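4.2 How the folding board changed the way people played

We had gone into the second round of visits expecting the shape of the board to matter mostly for storage. Moon is, after all, a very old-fashioned sort of game at heart (two players, a ring of 24 spaces, a handful of stones each), and the families we talked with in Skadoncombe during the first round had told us over and over that the trouble with it was where to put it. The standard board is a stiff disk as wide as a serving tray, and it doesn't fit on a bookshelf or in a drawer. So when the Gikix workshop made up its hinged version for us, with the ring split across the middle and the two halves closing like a book, we thought of it as a kindness to people with small apartments and not a great deal more.

The play records made us think again. Across both towns we collected 1349 complete games, and the ones played on the hinged board ran noticeably longer than the ones played on the disk. The rules were the same and so were the stones. What seems to have changed is that players began to treat the hinge as a border. On the disk, stones traveled freely around the ring from the opening moves onward, and most players had crossed to the far side before they had been at it very long. On the hinged board they tended to build up on their own half first, sometimes with real patience, and only then venture over. Several players in Urnham had even taken to calling the two halves "home" and "away," words that appear nowhere in the rule sheet and that we had certainly never used in front of them.

We should be fair and say that not everyone played this way. Of the 625 games on the hinged board, 149 opened with an early crossing, and these came mostly from people who told us they had grown up with Moon and knew it well before they ever met our version. It may simply be that a habit learned young is stronger than a line down the middle of a piece of wood. We would dearly love to know whether newer players would drift the same way given a year or two, but our visits ended in October and the records can't tell us that.

There is also the matter of where the games took place. Because the hinged board closes up, it left the house far more often, and people wrote in their play diaries about games at the lake, on the train, and on the bleachers during a child's swim practice.
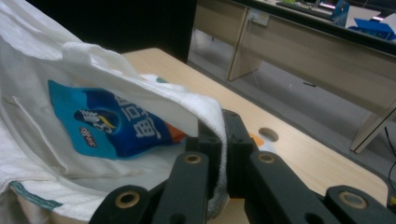

Figure 6. Bag, towel and snack package.

One Urnham player objected, when we shared an early draft of this section, that we were giving the hinge too much credit, and that games away from home run long for the plain reason that there is nothing else to do. It is a good objection and we have thought about it a fair amount. When we set aside every game marked in the diaries as played outdoors or while traveling, the difference between the two boards did get smaller, though it did not go away. Our best reading is that both things are going on at once, and that the records as we kept them don't let us pull the two apart as cleanly as we would like.

The rule sheet itself, and the small changes players made to it, are taken up in Section 4.3.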